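About Kulladura

Kulladura is a small furniture workshop run by Nayeli Medrano. We make tables, benches and shelving to order, mostly for homes and a few cafes. The Tovar bench is still the piece people ask for most.
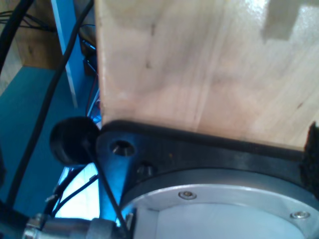 Orders start with a drawing and a written price. Most pieces take a few weeks — longer if you want a finish we don't keep in stock. We deliver within 89 miles of the shop.

We also repair chairs, including ones we didn't make. Bring them to the side door before 4 p.m.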